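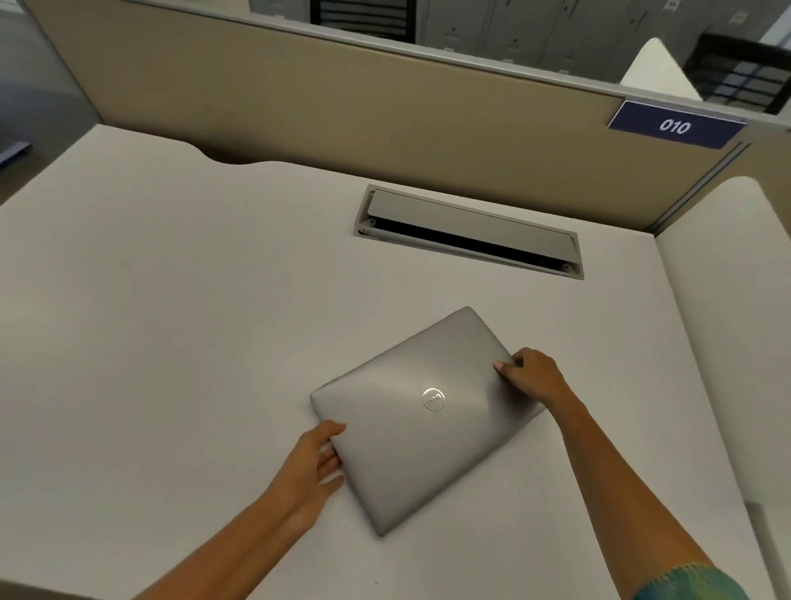 29 août 2019

Bon, aujourd'hui je me suis enfin occupée du poste au fond du plateau, celui qu'on se repasse depuis juillet sans que personne le règle vraiment. Lionel Fleury voulait qu'il soit prêt pour l'arrivée d'Eilif Fjeld, qui nous vient de l'équipe de Drerkivetti et qui travaille presque tout le temps sur portable. J'ai tout enlevé, passé un coup de chiffon, et j'ai repris la question de zéro : où poser la machine pour que les câbles arrivent sans traverser tout le plateau ?

Premier constat, le passe-câbles commande tout. Si on met le portable trop à gauche, côté découpe arrondie, on est tenté de faire filer l'alim par l'arrière, dans le creux entre le bureau et la cloison, et elle finit par terre (je l'ai ramassée 3 fois le mois dernier, merci bien). Donc on passe par la trappe, point. J'ai essayé la machine fermée, dans plusieurs sens, avant de brancher quoi que ce soit.
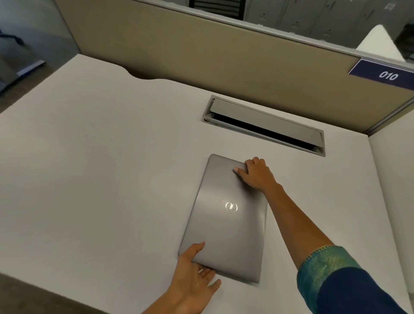 Pourquoi ne pas mettre directement une station d'accueil ? Il en reste 2 dans l'armoire, mais ce sont des Gruber avec un cordon trop court pour descendre jusqu'au bloc de prises ; il faudra attendre la livraison de Relach.

En attendant, je fais simple : alim et réseau par la trappe, et rien d'autre sur le dessus. Pour l'orientation, j'hésitais. De biais, c'est agréable quand on discute avec quelqu'un assis à côté, mais dès qu'on ajoute un écran on se tord le cou. Bien droit, charnière vers la cloison, on garde de la place devant pour les poignets et un cahier.

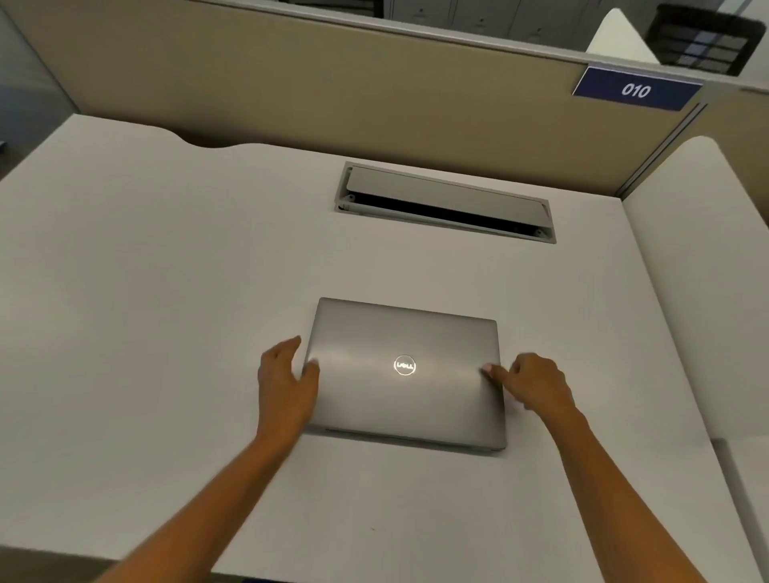 Je pars donc sur la position droite, avec la trappe juste derrière, un peu à droite. Il faudra laisser le volet relevé tant que les prises sont grosses, sinon il pince la gaine ! À Astovville ils ont carrément démonté le leur, je préfère éviter.

Reste à faire :

- étiqueter les deux câbles, dessus et dessous
- relancer Relach pour le cordon long
- demander à Eilif s'il est gaucher (ça change tout pour la souris)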